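Kenza Zaki has tuned pianos for 14 years, most of them out of a small shop called Zilden. She learned from her uncle, Fouad Saber, who still takes the church and school jobs.

"People call when a note sounds wrong," she says. "By then the whole piano has usually dropped."

Her advice is to tune twice a year and keep the instrument away from radiators. Dry air in winter does more harm than heavy playing – a soundboard shrinks, and the pitch goes with it.

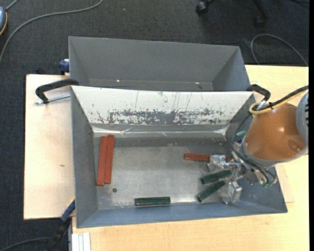
She charges by the visit and won't quote over the phone. An upright that has sat for six years may need two passes, with a few weeks in between. "You pull it up, it sinks again, you come back," she says.

September is her busiest month, when lessons start again. Last year she turned some customers away, and she is now training Othmane Tahiri to cover the north side of town.

"He has a good ear," she says. "His wrist still needs work. Mine did too – it took me years to set a pin and have it stay."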